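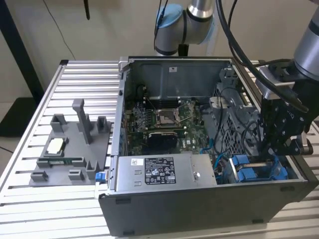 Old office desktop shuts off when a game starts, is it the power supply?

Posted by plevari_555 in Home Computers

Hi all! I picked up a used office tower for my nephew (60 bucks, he's thrilled) and put in a secondhand graphics card. It boots fine, browses fine, plays videos all day. The minute he starts a game it goes black, like somebody yanked the cord. No blue screen, no error, nothing. The seller said the power supply is 300 watts. I also moved the tower from carpet to a desk in March, in case it was heat, and no change. Do I need a new supply or did I buy a bad card? I'd love to not spend more than the computer cost, ha.

Kibet Mrema
I'd bet on the supply. I had the same instant blackout with mine, and a bigger unit fixed it. Before you buy anything, take the card out, plug the monitor into the port on the board (if yours has one) and let him try something light. If it stays up for an evening, the card was asking for more than the supply can give. Look up what the card maker recommends and go by that. And please check the plug that goes to the motherboard! A lot of office towers use their own connector, and a regular supply won't fit without an adapter. Measure the old unit too, the slim ones are a pain to match. Oh, and don't open up the supply itself, even unplugged. Just swap the whole thing.

biwott3562
get a new pc lol. those office ones arent made for games

plarum
Kibet covered most of it. I'd also blow the dust out and make sure the CPU fan spins, that's free. If the card has its own power plug on the end, is anything connected to it? Mine came with a splitter cable that was half dead and it did exactly what you're describing.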